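Bin cell, cable dressing and upkeep: a short gallery
Posted 2022-06-17 by Orestis Chrysikopoulos

I look after one picking cell. It has one arm, one bin and a table, and I have been sent more advice about it than I could follow in a lifetime. Most of that advice comes with a product attached. So this page is a record of how the thing is kept running at our place, with my doubts left in.

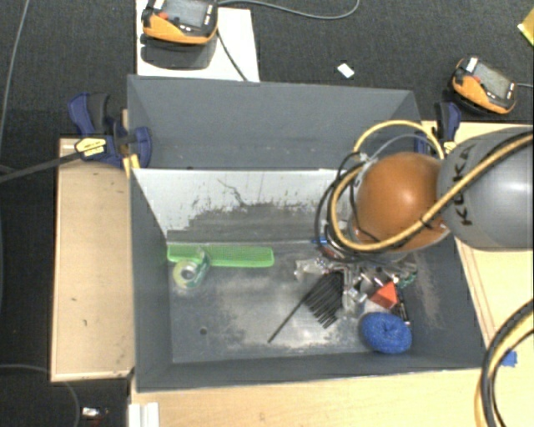

The doubts start with cables. When the cell was handed to us, the quote included a full dress pack, the kind with a sprung return and a molded sleeve, and Birger Sundqvist was very keen on it. I asked what it would do for a slow cell that spends its day over a single bin. The answer was that it was standard. We left it off. The cable goes over the joint in a big loop, comes round underneath and runs back up along the gray link, and I have yet to hear a good argument against it, though I have heard several long ones.

The weak point in a loop like that is the slack. If it is too tight the cable pulls at the connector when the wrist turns all the way over. If it is too loose the loop hangs down into the work and picks up whatever is under it. You can't judge this with the arm parked in its nice straight home pose, and I wish people would stop sending me photos of arms in home pose as proof of tidy cabling. Jog it to the far corner of the bin, turn the last joint to both ends of its travel, and look again.

My routine, for anyone who asked:

Slow speed, one hand on the pendant, and drive to each corner of the bin at the lowest height the program uses. Stop at each corner. Look at the yellow cable first and the thin hose second. The hose is the one that kinks, and a kink in it shows up later as something else entirely, usually blamed on the software.

Then the ties. I cut and replace a cable tie when it has gone stiff or when it has started to bite. I don't replace them on a schedule. Kwadwo Bonsu does his on a schedule and has the same number of cable faults I do, and we have agreed to stop discussing it.

Wipe the joint cover with a dry cloth. Anything stronger is for people who like buying bottles. The cover is glossy and shows every fingerprint, and fingerprints do no harm at all.

On clamps. The bin is held with bar clamps at the sides, and visitors look at them as if I had used string. Two machined locating blocks from Sanonari were offered to us for this job at 149 apiece, and they are probably very fine blocks. A bar clamp comes off in seconds, goes back on in seconds, and can be found in any hardware store. What it won't do is put the bin back in the same place to a hair, so after any move I check the position again before I let the program run. Ourania Petridis thinks this is a false economy. She may be right if you move your bin every day. We don't.

What I do insist on is retightening. Wood gives a little under a clamp, and a bar clamp on a wooden table will be less tight next week than it was today. I put a hand on each one before starting up. No tool and no torque figure, only a firm pull sideways on the bin. If it shifts, the clamps get done again and so does the position check.

The bin itself is a consumable, whatever the catalog says. Ours is scuffed across the floor, with cloudy pale patches through the middle, and the light sloped panel at the far side has gone ragged along its edges. A rep from Gakden told me a worn floor would ruin the camera's work and that I should swap bins every 1000 cycles. I asked to see the test and am still waiting. I do keep an eye on the ragged edges. A thin item can catch on a lifted edge, and then the arm pulls against the panel as well as the part. If I can catch a fingernail under it, I trim it or change it.

The test load is a mess on purpose. At the moment there is a roll of clear tape in there, a bright blue scouring pad, a black slatted utensil, clear crinkly plastic and plenty more in the pile. I'm suspicious of any cell that gets checked after maintenance with a row of neat cubes. Clear plastic is what gives trouble, so clear plastic goes in. After the cables and clamps have been done I run the mess, and I stay and watch.

Pendants. Iraklis Triantafyllou wants them hung on a proper bracket, and on this one point I have no counterargument, only a lack of bracket. A pendant on the floor gets its cable stepped on. The strain relief where the cable enters the housing is the first thing to go, so I bend it gently and feel for a soft spot every so often. Keep the lead flat, keep it out of the walkway, and coil it loosely if you must coil it. Winding it tight around the unit is how the last one died – I have the bill.

Loose leads near the table get the same treatment. There is a fat bundle of black and yellow cables beside the bin on the right, and I check it where it bends over wood. Tape is fine for marking where a lead should lie. Tape is no good for holding up anything with weight, and I'll be taking out some of my own from November to prove I can follow my own advice.

I've been asked about condition monitoring. Morkine sells a box that listens to the joints and sends you an email. We had one on trial for three weeks. It sent a lot of email. One message concerned a vibration that matched the times the freight door was opened, and the rest I couldn't match to anything. Perhaps it earns its keep on a fast line with a night shift. On a cell where someone is standing next to the arm most of the day, ears are cheaper.

The Jelínek handbook, which came with the table, has a decent page on leveling and a poor one on everything else. I'd keep the leveling page.

Corrections are welcome, particularly with measurements. Please don't send brochures.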